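# Robot picking cell going in on our line, what happens to the pickers?

**gruvmont_nights**
Posted 22/02/2021

Hi all. I work in returns sorting at a warehouse, household stuff mostly, cups, brushes, dishes, all comes back jumbled in bins and we sort it by hand. Nine of us on the shift. Management have said a robot arm is being trialled on the mixed bins and will go live in August. We had a ten minute briefing and no paper.

What I want to know from anyone who has been through it —
- did people lose hours or just get moved
- did the targets go up for those still picking by hand
- who gets called when it stops, and is that paid any different

I'm on 221 bins a week at the moment and that's with a bad wrist. Not against it as such. Would just like to know before I sign the new contract, they want it back quite quick.

---

**holum_shed4**

Been through it, ours went in two years ago. Short version, no one was sacked but two temps weren't renewed, and they don't count that as a loss of jobs. Ask about temps specifically.

Hours stayed the same. The work changed alot though. You stop picking and start tending: tip the bin, watch, clear what it drops or won't take. Soft things and anything shiny were ours to do by hand for months. Less lifting, good for your wrist, but more standing in one spot and it is lonely. I used to talk all shift.

Targets, yes. They went to 400 bins a week for the cell and then someone upstairs decided the hand benches should be closer to that. We got it put back but only becuase the rep had the old figures written down. Write yours down now.

Pay: get "cell operator" in the contract as a grade. If it just says "other duties as required" you will be resetting a robot on picker's money.

Ours is a KUKA, same sort of job as you describe, mixed bits in a grey bin:

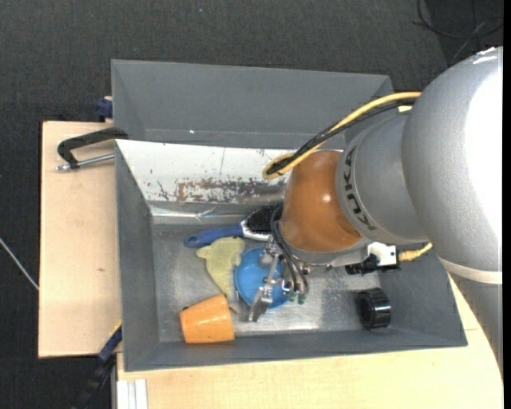
*Gripper over the blue dish, brush and orange cup still to sort.*

Go and stand by yours during the trial if they let you. You learn more in an hour than from the briefing.

---

**Kurkeo**

Depends on the company tbh. Ours was fine.

---

**alaoui_ret**

Agree with holum on the grade. Also ask for the training in writing, with dates. We were promised two days and got a morning, then a laminated sheet. Difference between the old grade and the new one for me was 1,496 a year before tax so worth an awkward meeting.

Don't sign till you've seen the job description — and ask for a copy to take home.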